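Guides > Gimer Tuner Box > 4. Rescanning after a transmitter outage

4. Rescanning after a transmitter outage

When the Flamthorpe relay goes off the air, your Gimer box gets confused. Mine dropped its whole channel list in January, and I got pretty good at putting it back together! Wait until the relay is up again before you start – a scan during an outage saves an empty list over your good one.

1. Turn off the box at the wall and leave it off while you check that the antenna cable is pushed all the way in.

2. Turn it back on, press Menu, and go to Setup > Signal. Pick Flamthorpe from the relay list (if it isn't there, choose Manual and type in site code 851).

3. Look at the signal bar. I like to see 70 or better. Anything lower and I'd fix the antenna first, then come back.

CAUTION: Please don't climb up to the antenna in wind or rain. And stay off the relay site itself, even if the gate is open.

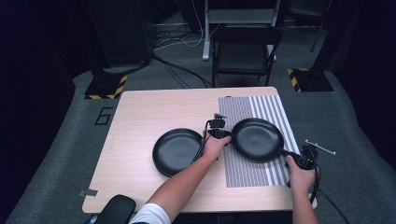
Now for the scan, and this part does take a little patience.

4. Choose Full Scan. Quick Scan only checks the channels you had before, so it misses anything that moved.

5. Leave the remote alone for eight minutes. The progress bar likes to sit still near the end and then jump.

6. Press Save, then Exit. Skip Save and you get to do it all over again (ask me how I know).

Note: If you have a Ploster signal booster, set it to Low for the scan. Tamer Awad over at Kassab put me on to that one, and it cleared up my duplicate channels right away.

Favorites and parental locks have to be entered again by hand – see section 5.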